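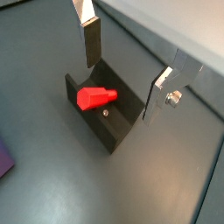
Halyna Kovalchuk, Program Lead, Chornovol Workshop Automation

Progress report to the Hadau Fund, November

The Fund asked whether a machine can take over small fitting and tidying jobs on a shop floor. Our answer for this period is a partial yes. Work on the Tedus bench covered 1121 attempts at picking up, turning and seating small parts.
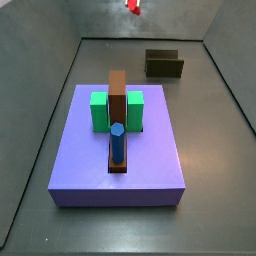
Upright blocks remain the easier case, and operators now step in only when a part jams. Setup between jobs takes 27 minutes, which is still too long for a small shop.

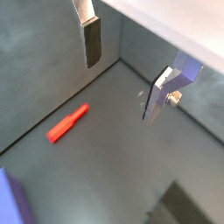 Loose parts are the main concern for the next period. Success stands at 62 percent, against the 90 percent agreed with the Fund. A peg lying on its side, thick and faceted at one end and slimmer at the other, has to be gripped and turned before it can be placed - a step any new employee learns in a morning. Benjamín Leiva will lead this work.

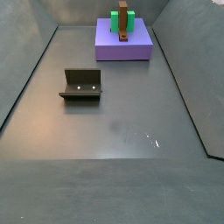
Purple base with green and brown parts; dark bracket on the floor at left.

We request no change to the budget. Household chores stay outside the present scope.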